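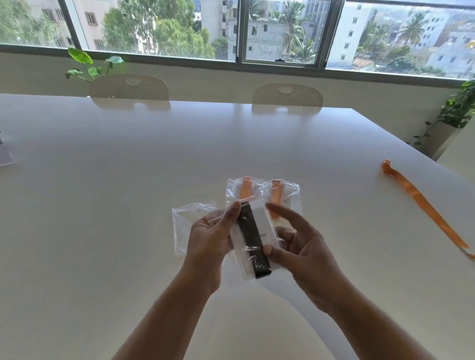

スコーンサイド、7月

第3章 一人称映像からの接触区間の抽出

透明な袋に入った帯状の物品を両手で扱う作業では、手と物体の接触を映像だけから決めることが難しい。袋の面は光を筋状に反射し、しわの位置は指のわずかな力で変わる。中身の輪郭は袋越しに見えるが、指が触れているのは袋であって中身には触れていない。左手が袋の左縁をつかみ、右手の人差し指と中指が右上の角へ伸びている姿勢を一枚の画像として与えられたとき、把持、つまみ、剥離のいずれの動作に属するかは一意に定まらない。本章では、この曖昧さを前提として接触区間を抽出する方法を述べる。

第2章では剛体の把持を扱い、物体の姿勢を六自由度の変数で表した。柔軟物ではこの表現が使えない。代わりに本章では、両手の指先位置の時系列と、手の周辺領域の見えの変化を組み合わせ、作業を短い区間の列として表す。区間の列が得られれば、第4章で述べる動作計画の初期値として、あるいは第5章の模倣学習における教師信号の重みとして利用できる。

3.1 問題の設定

入力は頭部に取り付けたカメラの映像とする。フレームレートは毎秒30フレームに固定し、可変フレームレートの映像は前処理で再標本化する。時刻 t の画像を I(t)、左手の指先位置の組を L(t)、右手の指先位置の組を R(t) と書く。指先位置は画像平面上の座標で与え、奥行きは推定しない。奥行きを用いない理由は3.4節で述べる。

出力は各時刻に対するラベル s(t) の列である。ラベルは左右の手について別々に与え、それぞれ「非接触」「保持」「操作」の3種類とする。保持とは、手が物体の位置を拘束しているが、物体の形状や開閉状態を変える意図的な運動を含まない状態をいう。操作とは、指先の相対運動によって物体の形状または状態を変えようとしている状態をいう。変化が実際に生じたかどうかは操作の定義に含めない。袋の口を開こうとして開かなかった区間も、操作として扱う。

この定義は、結果に基づく定義よりも注釈者間の一致が得やすい。透明な袋の口が開いているか閉じているかは、密閉部の筋が見えていても単一の画像から判定できないことが多い。結果をラベルに含めると、注釈者は映像を前後に繰り返し送って推測することになり、区間の境界がその推測に引きずられる。

左右を別々に扱う点にも注意が必要である。両手作業では、一方の手が保持、他方の手が操作という役割分担が頻繁に現れる。両手に共通の一つのラベルを与える方式では、役割の交代が一つの長い区間の中に埋もれ、交代の時刻を後から復元できない。

3.2 Fondicoデータ

以下の例と演習には、Fondicoと呼ぶ作業映像の集合を用いる。収録はスコーンサイドとグラーサイドの二か所で行った。作業者は12名で、各作業者は同じ作業を3回ずつ行う。対象は、ジッパー付きの透明袋に入った帯、紙の札を同封した小袋、袋に入れていない帯である。帯の色は収録ごとに異なり、黒と橙が含まれる。

作業台は白いものを使用した。白い台面は手の検出には有利に働く。皮膚の領域と背景の輝度差が大きく、前腕の輪郭も安定して得られるためである。一方、透明な袋の検出には不利である。台面に置かれた空の袋は、反射による白い筋のほかに手がかりがなく、その筋も台面の白と接している。章の初めに掲げた画像では、左側の空袋と、橙の帯を収めた奥の袋とで、見つけやすさが大きく異なる。後者では、中の帯が袋の所在を間接的に示している。

窓を背にした配置も検出条件に影響する。奥の窓が明るいと、カメラの自動露出は画面上部の明るさに引かれる。頭部の向きがわずかに上がると窓の占める割合が増え、台面が暗く写る。露出の変化は画像全体に及ぶので、フレーム間差分をそのまま見えの変化量として用いると、手が静止している時刻にも大きな値が出る。この影響は3.3節の正規化によって抑える。

注釈は二段階で行う。第一段階では、注釈者が通常速度で映像を見て、区間のおおよその境界を付ける。第二段階では、別の注釈者が境界の前後だけをコマ送りで見て位置を確定する。第一段階の注釈者に境界の確定まで任せると、作業の流れを記憶しているために、次の動作を先取りした位置に境界を置く傾向が見られた。

3.3 見えの変化量

手の周辺領域を、指先の組を囲む最小の矩形を一定の比率で拡大した領域と定義し、時刻 t における左手の領域を A(t)、右手の領域を B(t) とする。領域は手とともに移動するため、差分をとる前に位置を揃える必要がある。位置合わせには指先の対応点から求めた相似変換を使う。射影変換を使うと自由度が余り、袋のしわの動きまで位置合わせに吸収されてしまう。

位置を揃えた後、領域内の輝度を平均0、分散1に正規化する。正規化によって露出変化の一次の成分は除かれる。反射の筋は残るが、これは除かない。透明物体では反射の筋の移動が形状変化のほとんど唯一の手がかりであり、外れ値として除去すると操作区間の検出率が下がる。

変化量 d(t) は、正規化後の領域について隣接フレーム間の輝度差の絶対値を平均したものとする。皮膚と判定された画素は平均から除く。指の運動そのものは指先位置の時系列に含まれており、二重に数える必要がない。こうして得た d(t) は、主として袋と中身の見えの変化を表す。

保持区間では、手と袋が一体となって動くため、位置合わせの後の d(t) は小さい。操作区間では、指先の相対運動に伴って袋の面が変形し、d(t) は大きくなる。ただし、手首を返す運動では袋の面と光源の角度が変わり、形状が変わらなくても反射の筋が動く。この場合に d(t) だけを用いると、保持を操作と誤る。

そこで、指先間の相対運動量 m(t) を併用する。m(t) は、同じ手の親指と他の指との距離の時間変化を、手の幅で割った値である。手首を返す運動では m(t) が小さいまま d(t) が増える。つまみや剥離では両者がともに増える。(d, m) の平面に標本を置くと、保持と操作は単一の閾値では分かれないが、二本の境界線によってかなりの部分が分かれる。演習3.2では、この平面上の分布を描き、境界線の位置を変えたときの誤りの内訳を調べる。

3.4 奥行きを用いない理由

奥行きカメラの利用は自然な選択に見えるが、本章の対象には適さない。能動照明型の奥行きカメラは、投光した光が透明な面を通過し、または鏡面状に反射するため、袋の面の位置を返さない。多くの場合、袋の中身か背後の台面の位置が返る。指先が袋の面に触れているかどうかという問いに対し、得られる奥行きは別の面の値となる。

単眼の奥行き推定も同様の問題をもつ。Holmgren法による単眼推定をFondicoの一部に適用したところ、袋の領域では推定値が隣接フレーム間で不連続に変化した。不連続の位置は反射の筋の位置と一致しており、形状とは対応していない。この推定値を入力に加えると、加えない場合よりも境界の位置のばらつきが大きくなった。

ただし、袋に入れていない帯については事情が異なる。台面に斜めに置かれた帯や端が折れてねじれた帯では、布面が不透明であるため奥行きが安定して得られる。対象が不透明であるとあらかじめわかっている場合には、奥行きの利用を妨げる理由はない。第6章では、対象の透明度に応じて入力を切り替える方式を扱う。

3.5 区間への統合

時刻ごとのラベルを独立に決めると、短い誤りが列の中に散在する。これを除くため、ラベルの遷移に費用を課し、列全体の費用が最小となる s(t) を動的計画法で求める。費用は、各時刻における観測との不一致と、隣接時刻間の遷移費用との和である。

遷移費用は対称に設定しない。非接触から操作への直接の遷移には、保持を経由する遷移よりも大きな費用を与える。袋の口を開く作業では、指が袋に触れてから相対運動を始めるまでに短い保持が入ることが多い。一方、操作から非接触への直接の遷移は珍しくない。指が滑って袋から離れる場合がこれに当たり、ここに大きな費用を課すと、失敗した試みの終端が実際より遅い時刻に置かれる。

左右の手の列は、まず独立に求める。次に、両手が同時に非接触となる区間を調べる。対象が空中にあると判定されているにもかかわらず両手が非接触であれば、少なくとも一方のラベルが誤っている。この矛盾が見つかった区間に限り、左右の列を連結した状態空間で計算をやり直す。全区間を初めから連結して計算することもできるが、状態数は左右のラベル数の積になり、遷移費用の調整に必要な注釈の量も増える。

3.6 結果の読み方

本章の方法を評価する際は、時刻ごとの正解率だけを報告してはならない。作業映像では保持の区間が長く、すべてを保持と答える推定器でも時刻ごとの正解率は高くなる。境界の位置誤差と、区間の過不足を併せて報告する。位置誤差はフレーム数で示し、秒に換算する場合は再標本化後のフレームレートを明記する。

区間の過不足は、左右の手で分けて集計する。Fondicoでは、右手の操作区間の取りこぼしが左手よりも多い。右手の指が袋の角にかかるとき、人差し指と中指が重なって写り、指先の検出が一方の指に偏るためである。検出が偏ると m(t) が過小に見積もられ、操作が保持と判定される。この誤りは境界線の調整では除けず、指先検出器の側で対処する必要がある。

もう一つの典型的な誤りは、同封物の移動に起因する。袋の中の帯や札は、袋を傾けるだけで滑ることがある。滑りは d(t) を増加させるが、作業者の意図した操作とは限らない。注釈の規則では、指先の相対運動を伴わない同封物の移動を保持に含めた。異なる規則で注釈されたデータと結果を比較する場合は、この項目の扱いを最初に確認すること。

収録場所による差も報告の対象とする。一方の場所のデータで境界線を決め、他方の場所のデータで評価すると、台面の反射と窓の向きの違いが d(t) の分布に現れる。作業者による差と場所による差が混ざらないよう、分割の単位を先に定めてから境界線を決める。

次節以降では、まず指先検出器の構成を示し、続いて3.3節の位置合わせの実装を述べる。位置合わせに用いる相似変換の推定は付録Bにまとめた。付録Bの内容を既知とする読者は、3.8節に進んでよい。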